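Brotorska puts robot purchase on hold and sets out its terms for suppliers

3 May 2019

Brotorska, which runs supported housing and day centres, will not buy household robots this year. The organisation has instead published a short buying guide, Before You Sign, setting out what it expects to see from any supplier who wants its business, and what it thinks other care providers should ask before they commit money.

The decision follows a planning review led by Heloísa Falcão, head of equipment and property. Four suppliers were invited to put forward machines for light domestic work: clearing tables, putting away cups, picking things up off the floor. None has been offered a contract.

"We were shown a lot of films," said Falcão. "A bare bench, one cup, good light. I have never been in a resident's kitchen that looked like that. I asked every supplier what happens when there is a flex across the table and a patterned cloth under it, and I mostly got told about the next version."

The review looked at whole costs over the life of a machine, and this is where most of the offers came unstuck. Purchase price was usually the clearest figure on the page. Software fees, spare grip pads, call-outs, insurance and staff hours were either missing or described as "to be agreed". One quote left out delivery.

Brotorska has set aside 20 days of staff time in its next budget for trials on its own premises. Suppliers who want to take part will have to work in ordinary furnished rooms, with the residents' own things left where they are. No furniture will be moved and no tablecloths taken off.

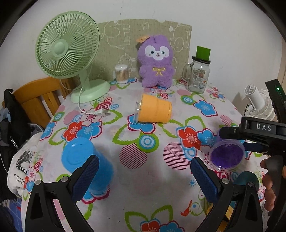
Hand-held grippers at a table with tipped cups and everyday household items.

Under the terms in the guide, each trial must include 300 attempts at everyday tasks, all of them logged, with the failures reported alongside the successes. A dropped cup counts as a failure. So does a cup that has to be set upright by a member of staff before the machine will go near it. Suppliers may not choose which attempts are put forward, and they may not swap in a different machine halfway through.

Training data gets a section to itself. Several firms told the review that their machines improve by learning from people doing the same jobs with hand-held grippers. Brotorska does not dispute that this may be useful, but it wants to know who pays for those hours, whose homes the recordings are made in, and whether customers will be charged again for improvements their own staff helped to produce.

"If our people are spending their afternoons teaching the thing, that is our money," said Falcão. "I want it in the price, in writing. I don't want to find it in year two."

The guide also asks buyers to compare every machine with the dull alternatives. At one Brotorska centre, in Guerra, the review found that lidded mugs, a lower shelf and a change to the tea rota dealt with most of the problems a robot had been proposed for. The bill came to £700. The robot quote for the same centre did not include a figure for the second year at all.

Staff at Guerra have since asked for a second shelf.

Not everyone at Brotorska agrees with the pause. The Vunum day centre had asked to go ahead with a single leased machine, and its manager's case is printed in full at the back of the guide. Falcão said the request would be looked at again once trial results are in, and that a short lease with a clean way out would stand a better chance than an outright purchase.

Prarar, the buying group through which Brotorska orders most of its equipment, will send the guide to its members this month. A first print run of 1,000 copies has been ordered. Large-print copies are available on request.

Suppliers wishing to be considered for a trial should write to the equipment and property team with a full price list, including all yearly charges, and the name of an engineer who can be reached by telephone. Brochures and films need not be enclosed.

Notes to editors

Before You Sign is free to care providers and may be copied for use within an organisation.

Heloísa Falcão is available for interview through the Brotorska press desk. Trial dates and locations will be given to suppliers taking part and will not be open to the press.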